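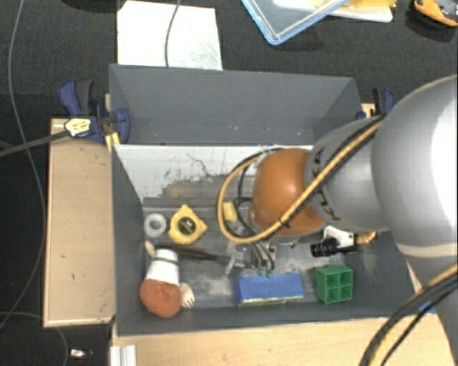 How long does it take to learn to tune a piano?

Longer than the brochure says. Juniper Strickland figures she was bad at it for four years and okay at it for another three, and she charged people for most of that time. "I gave refunds," she says. "Not a lot of refunds. Some people should of gotten one and never asked."

She has been tuning in Pennington and the towns up the valley since she was 24. Mostly uprights. A few grands, one of them in a dentist's waiting room. We talked in her van between two jobs, then in the hallway of the second job, then on the phone because I'd forgotten half my questions.

She came to it sideways. Was working the counter at Trargate, the music store on Mill Street, selling reeds and rental trumpets. The store's tuner was a man named Tobias Marchetti and he needed somebody to hold the flashlight. "He had a bad shoulder. I held the light and handed him mutes. After a month he handed me the lever and went out for a sandwich."

What did he teach her? Mostly to go slow. Then to go fast. He had her tune a single octave over and over on a spinet in the basement, all of one July, no air conditioning, and she wasn't allowed to touch the rest of the keyboard. "I hated that spinet. I could draw you the scratches on it."

The hard part isn't the ear, she says. People always think it's the ear. She gets asked about perfect pitch at every second house and she doesn't have it. What you listen for is the beating between two strings, a sort of wah-wah-wah that slows down as they get closer. "Anybody can hear it once you point it out. I've had six year olds hear it before thier parents did."

The hard part is the wrist. You turn the pin and the string goes where you want, you take your hand away and it slides back. So you go a hair past and settle it down. Every piano settles different. Some of them you can feel the pin turn in the block, nice and tight, and some feel like a spoon in oatmeal. "Those are the ones where I have to have the talk."

The talk is about money. A piano with loose pins can be worked on, but the work often costs more than the piano would sell for, and the piano was usually somebody's grandmother's. She's had people cry. She's had one guy ask her to say it again, slower, to his wife.

How does she handle it? "I tell them the number and then I shut up."

Her own numbers - she charges 46 dollars for a look and puts that toward the tuning if they go ahead. A pitch raise is extra. She raised her price once, in spring, and lost two customers, and one came back.

Most weeks she does three a day. More before the holidays, when everyone remembers they own one. She keeps a card for every piano she has ever worked on, paper cards, in shoeboxes, 414 of them at the moment. Make, serial number, what was wrong, where the dog sleeps. She tried putting them in a program called Cletico and gave up around the letter D. "It wanted an email address for every customer. I have a customer who doesn't have a phone."

The tools fit in one bag. Lever, rubber mutes, a long strip of red felt, a tuning fork she hardly uses now but wont leave home without. She does use an app on the bad days, when there's a dishwasher going or somebody is vacuuming upstairs. Marchetti never would. She doesn't feel guilty about it. A little guilty.

Weather is the big thing. Nobody wants to hear about humidity, she says, so she keeps it short. The soundboard swells in the summer and shrinks when the heat comes on, and the pitch goes up and down with it. Don't put the piano over a vent. Don't put it by the woodstove. If you just moved it, leave it alone for a couple weeks before you call. Twice a year is good. Once a year is fine. "Once every eleven years, which I got last week, that's a whole afternoon."

Things she's found inside: pencils, always pencils. Coins. A library card. A mouse nest made from hammer felt, very neat. A set of house keys the family had already changed the locks over. She found 200 dollars in an envelope under the keybed of a church upright in Endeck and turned it in to the pastor, who seemed to know about it.

Strings break. She's broken maybe a dozen, usually up high, and it sounds like a cap gun. The first time it happened she thought she'd wrecked the thing and went out and sat on the porch steps. The woman who owned it brought her a glass of water and said it was only a piano.

Does she play? Three songs. The same three at the end of every job, to check her work, and customers tell her she should perform. "I'd be done in nine minutes."

She'd take an apprentice. Two have tried and both of them quit, one after a week, one after most of a year, and the second one still hurts to talk about so we didn't. She says whoever's interested should call, not text, and should have a car.

Marchetti is retired now and has an old walnut upright in his front room. She tunes it for him every fall. He sits in the kitchen with the door open and doesn't say anything until she's packed up, and then he comes in and plays one octave, the middle one, slowly.

"Last time he said the F sharp was a little wide," she says. "It was. I went back in and fixed it."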